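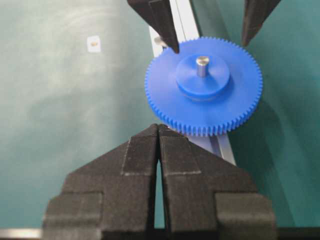

Why make a spur gear's hub so much thicker than its disk? The hub has to hold the shaft straight, and a thin plate of plastic with a hole in it will start to lean long before its teeth wear out.

3. The gear and its fit

Most of what has been written on small plastic gear trains is concerned with teeth. Teeth have formulas, and a person can spend a happy career among them. Bores have a drill and someone's opinion of the drill. In the February trials the bore gave us nearly all of our trouble, so we give it a section to itself and ask the reader's patience.

The part is a large blue spur gear with fine teeth and a raised hub on one face. It was drawn for the Zollik bench, a teaching gear train that mounts on aluminum rail, and it turns on a short metal shaft fixed to that rail. Two batches were ordered, one from Citell and one from Dollen. The drawings sent out were the same. The bores that came back were cousins.

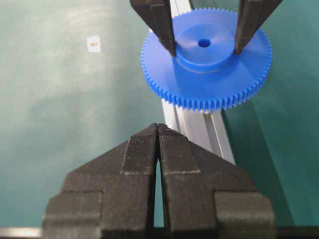

Figure 3. Spur gear above the rail, hub side up.

The hub in Figure 3 is the part a fitter should be looking at. Everyone looks at the teeth, which are handsome, and then pushes on the rim, which bends. A push on the hub puts the load over the bore and keeps the disk out of the argument. We wrote this into the fitting sheet in February, in capitals, and went on pushing on the rim for the rest of the month.

Fit was judged by hand and sorted into three grades: free, snug and stubborn. A free gear drops onto the shaft under its own weight and wobbles. A snug gear needs a light, even push and then turns without rubbing. A stubborn gear needs language. We logged 560 fittings this way, and more than half of the stubborn ones were cured by taking the gear off, turning it slightly and trying again — a remedy for which we can offer no respectable theory. 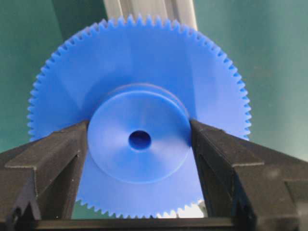
Photo: Ivar Sandberg, April 2020

3.1 Which way is up

With the hub facing the fitter, the bore is easy to find and the shaft can be lined up by eye. With the hub turned away, the fitter works against a flat disk and tends to arrive at a slant. The older Trevor manual allows either side, on the grounds that the teeth mesh the same both ways. So they do, once the gear is on.

Tilt is the real cost of a hurried start.

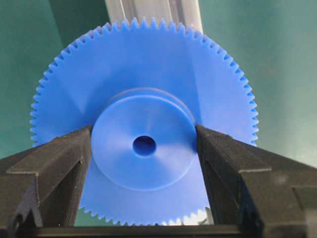

A gear that begins at a slant bites one edge of the bore, and further pushing only makes it more sure of itself. Our rule was to stop, lift it clear and begin again with the face square to the shaft. Fitters disliked the rule and followed it about as well as people follow rules on flossing. Bores that had been forced were measured again before reuse, and those results are given with the wear data in the next section.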